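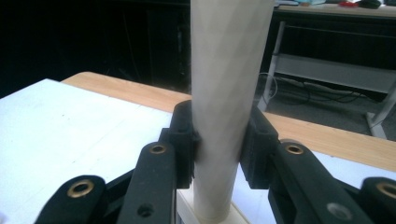

Fig. 1. Cardboard tube with spiral seams.

Packaging Basics, Unit 4: Paper Tubes and Dry Goods
Instructor: Frauke Schwerdtfeger

Reading for this unit: Meng, chapter 8, up to the section on lids.

1. How a spiral tube is made

Narrow strips of paperboard are coated with glue and wound at an angle around a steel rod called a mandrel. Each strip is one ply. The plies are offset so that the seams do not line up, and a moving belt presses them together. The tube comes off the mandrel in one long piece and is cut to length.

The angle of the wind depends on the strip width and the tube diameter. A wide strip on a thin rod gives a steep seam. Convolute tubes are made from a full-width sheet rolled straight and have no diagonal seam at all.

2. Strength

Two loads matter: crushing from the side and pressing from the ends. Wall thickness helps with both. Damp board loses strength quickly, so test samples are kept in a conditioned room before they go in the press. 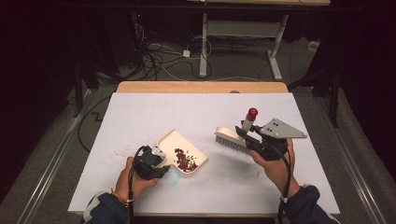 Dry foods add a third concern, moisture passing through the wall. Beans, rice and flour need a liner, usually foil or coated paper. In the Purkdale case the packer left the liner out of 569 tubes, and 37 were returned with soft bottoms. Read the case before the lab and note where the inspection step should have gone.

3. Terms

Ply - one layer of board
Mandrel - the rod the plies are wound on
Liner - the innermost layer, facing the product

Problem set 4 goes to Darcy McKinnon. Problem 3 uses the inside diameter.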